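Lustent Hard Wax Oil for Timber Tables and Benches

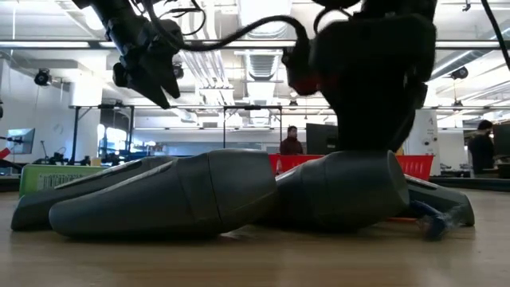 Light timber tabletop with grey moulded parts.

Lustent is a clear hard wax oil for inside furniture. It goes into the wood and leaves a thin layer of wax on the top, so the colour of the grain stays near to the natural one. We make it for dining tables, desks, school benches and work tables which are used every day. It is not suitable for decking or any timber that stays in the rain.

Sizes and coverage
Tin of 1 litre: covers 12 square metres, one coat, on sanded hardwood.
Tin of 3 litres: for workshops and furniture makers.
Softwood such as pine drinks more oil, please order a little extra.

Sheen
Matt or Satin. The Satin gives a soft shine when the light comes from the side. If you are not sure, ask us for a sample card. Each card shows both sheens on oak, ash and Tasmanian oak.

How to apply
1. Sand the surface along the grain, finish with 150 grit. Finer paper closes the wood and the oil will stay on top.
2. Remove all dust with a vacuum cleaner, then with a dry cloth.
3. Stir the tin well. The wax sits at the bottom.
4. Put a thin coat with a short brush or a white pad. After 10 minutes wipe off everything that is not absorbed.
5. Leave overnight with a window open.
6. Apply the second coat the same way, thinner than the first.
You can use the table carefully after two days. Full hardness takes 30 days, and during this time please do not leave wet glasses or cover the table with plastic.

Attention: cloths with oil can heat up and catch fire by themselves. Put them in a bucket of water or lay them flat outside to dry.

Care
For daily cleaning a damp cloth and a little mild soap is enough. Do not use bleach, ammonia or the green side of a kitchen sponge. A small scratch can be repaired in its place — sand lightly, put a few drops of oil, wipe, wait. You do not need to sand the complete top, as you would with a varnish.

Colours
Clear is always in stock. Natural White, which keeps pale timber from going yellow, comes back in December. Walnut and Smoke are made to order, minimum four tins.

Questions we receive often
Can I put it over old varnish? No, the varnish must be sanded away completely.
Is it good for chopping boards? We do not recommend it. For boards please see our Stistum board oil.
How long can I keep an open tin? One year, if the lid is closed well and the tin is kept away from frost.

Delivery
We send from our warehouse in Pornside. Oil travels by road only, so islands and remote areas take longer. For pallet orders or prices for the trade, write to Adalberto Holanda in the sales office and tell him the size of your surface and the kind of timber.

Page updated Jan 9, 2018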